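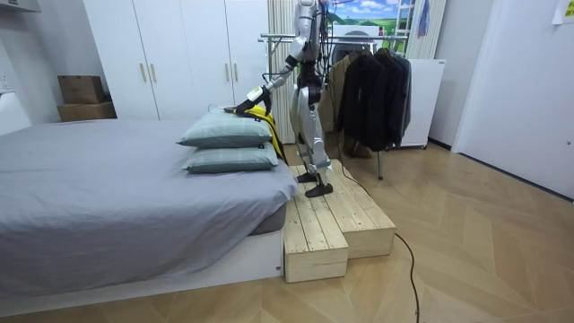
La chambre d'essai de Tromdale, avec son lit bas, ses deux oreillers empilés et sa grande armoire blanche.

Imprimer | Envoyer par e-mail
Accueil > Vie locale > Maison

Tromdale : faire son lit, tout un art

8 avril 2021 - C'est avec un vrai plaisir que l'on pousse la porte de la chambre aménagée par la maison Kunbridge, ouverte aux visiteurs depuis le mois de décembre et consacrée tout entière au soin du linge de lit. Un drap-housse gris clair, des oreillers gris-vert, une armoire à quatre portes et de jolies poignées dorées : on s'y sentirait presque chez soi !

« Un lit bien fait, cela vous change une soirée », sourit Wanda Delacroix, qui anime les ateliers et parle des plis, des coutures et des taies avec une tendresse communicative. Déjà 80 personnes sont venues l'écouter - certaines deux fois, et on les comprend.

Les prochaines séances accueilleront six participants chacune. Inscription à l'accueil de Kunbridge.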